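Fitis
Home
What we do
About us
The rules
Contact

About us

Fitis writes the house rules for robots. If you have ever put an arm on a bench and then wondered who is allowed to stand next to it, with what in their hands, we are the people who send you 4 pages on the subject and then ring up to see if you read them.

We began in Merkthorpe, above a shop that sold curtain rails, with two desks and a borrowed copy of somebody else's safety manual. It ran to 613 pages and told you how to shout for help in a foundry. It had nothing to say about a robot stacking small household goods at table height, so we started a manual of our own. It was a good deal shorter and it has been getting longer ever since, for which we are sorry.

The current set is called Millet. Nearly all of it is dull, and we work hard to keep it that way. Clear the floor under the arm. Agree the stop word before the power goes on, and pick one that doesn't come up in ordinary talk (we used "right" for most of a spring). Write down what the gripper is meant to hold, and what it has been caught holding. If two machines can reach the same spot, one of them has right of way, and it says so on the sheet.

Our customers are small workshops, college labs and the odd warehouse. Grernotex was the first to pay us, and still argues with rule 2, the one about lunch.

We test every rule on our own benches before we let it out. Soft, light things make up most of the test stock, as a dropped one costs us very little. The standard stacking trial has logged 3,000 lifts, and the wording of the release rule changed each April until we gave in and rewrote it from scratch.

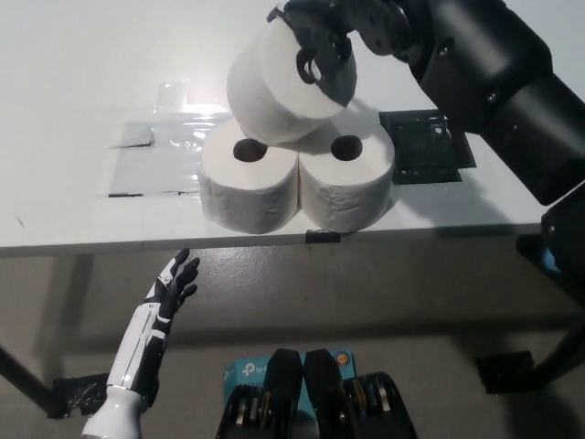

Do small, slow robots really need written rules?
They do, once a second person uses the bench. Whoever set the arm up knows where it swings and how fast. The next person along knows only what is on the sheet, so there had better be a sheet.

Working with us

We visit, we watch a normal shift, and we write down what people do before suggesting what they might do instead. Drafts come back in plain English. Bench visits are mornings only, as the stairs to the test room are shared with a dance class from noon.

Read the rules | Ask for a visit | Report a mistake in Millet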